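Kidari put out a new record, and I have been a bore on the subject at three separate dinners, so the blog gets its turn.

It's called Zallatus. I don't know what that means, and the liner notes are no help, being mostly a list of synthesizers and a thank-you to somebody's landlord. Nine tracks, 64 minutes, which tells you how Kidari feels about endings. The last album had actual choruses on it. This one has a twelve-minute opener where the drum machine doesn't show up until you've already checked whether your speakers are plugged in.

I bought it on cassette. I own one cassette player, it runs slightly slow, and for the first week I believed the band had made a bold decision about tempo. Then I heard the download and found out they'd made a fairly normal one. I still like my version better. The singer sounds like he's been woken up to give a statement.

The best thing here is "Qiu," four minutes of organ drone with a bass line that keeps walking out of the room and coming back for its keys. Julián Zabala played it on his radio hour last week between two doo-wop singles, and it held up fine. The worst is "Lamp Year," a duet in which neither party seems to have been told about the other.

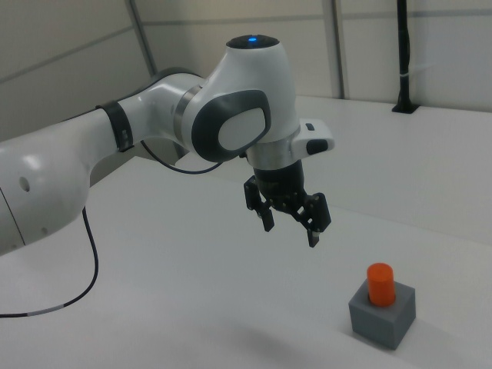 Filipa Coelho wrote in to say I had the duet all wrong, that the two vocals are meant to drift apart and that if you play it on headphones they meet up again in the last 30 seconds. She also said the drums on side two are the best thing the band has ever recorded, and that anybody reviewing them off a slow tape deck should keep quiet about tempo.

Fine. I put on headphones. They do meet up again, for maybe a line and a half, and it's lovely, and I resent having to sit through the rest to get there. On the drums I'll give her the whole point. There's a fill near the end of "Harbor Tax" that I've rewound so often the tape has started to complain.

I saw them play most of this in September at Jerkiva, a room that holds 217 people according to the sign by the fire door and felt like it held every one of their coats. They opened with the long one. A man near me ordered, received and finished a beer before the first beat landed, then clapped as if he'd been part of it.

No encore. The house lights came up on the drone from "Qiu," still going, with the organ player already down at the merch table selling shirts in two sizes, neither of them mine. I bought one anyway.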